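**Shop notes, February: bench surfaces and why we are changing how they get cleaned**

The white bench tops at the Allisley building were resurfaced last spring, and the finish is wearing faster than the supplier's sheet said it would. Gloss readings taken in February were down 20 percent against the spring baseline at the front edge and 12 percent at the center. The loss follows the wiping pattern, so the cleaning method is the first thing we looked at.
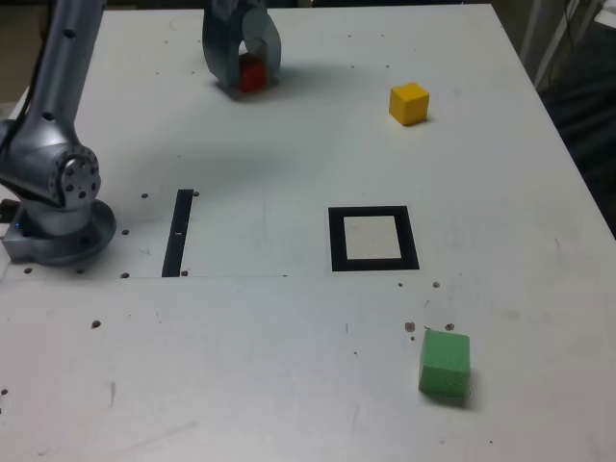 *White table with red and yellow cubes and the marked square.*

Until now the tops were cleaned with Fillar general spray and whatever cloth was in the bin. Fillar is mildly alkaline. That is fine for grease, but it leaves a film if it isn't rinsed, and the film holds grit. The next dry wipe then drags the grit across the coating. Under a low lamp the test panels show fine parallel scratches running left to right, in the same direction people wipe.

We ran a small comparison on offcuts of the same coated board. Each panel got 197 wipe cycles with a weighted block, and the same fine dust was sifted on between cycles. Panels cleaned with Fillar and a dry paper towel lost the most gloss. Panels cleaned with MacLeish neutral concentrate and a damp microfiber cloth lost the least. Fillar followed by a water rinse came out in the middle, closer to the good end than expected. 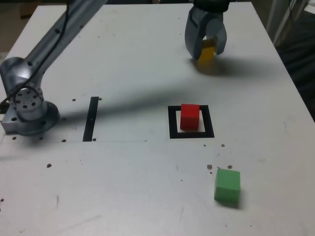

The new procedure starts with the next supply order. Vacuum or brush loose debris first. Mix MacLeish at 15 milliliters per liter of cool water. Spray the cloth, never the bench, and wipe in one direction with light pressure. Fold to a clean face for each pass. Dry with a second cloth. Mixed bottles should be labeled with the month and dumped when it ends.

Tape residue is a separate problem. Scrapers are out, including the plastic ones. Warm the residue with a damp cloth for a few minutes, then lift it with a citrus remover and go over the spot again with the neutral mix. Acetone softens this coating and must stay off it. 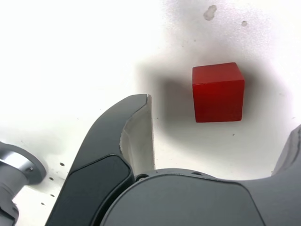
*Red cube on the white surface.*

Existing scratches will stay. Serach quoted a polish and topcoat for the worst benches, but the topcoat needs the room empty overnight, and their adhesion data covers a different base layer. We have asked for a sample on our board before going further. Gloss will be read again at the same marked points once the new cloths have been in use for a full quarter.

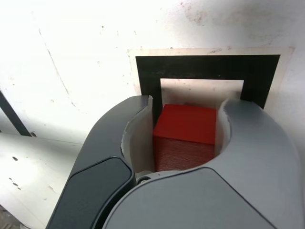
A reader on the second floor wrote in to say that the cloths matter more than the cleaner: theirs went through the wash with fabric softener, stopped picking up dust, and streaked everything until the whole batch was replaced. Wash microfiber separately, warm, no softener, low heat in the dryer. The laundry instructions are being added to the sheet inside the supply cabinet door.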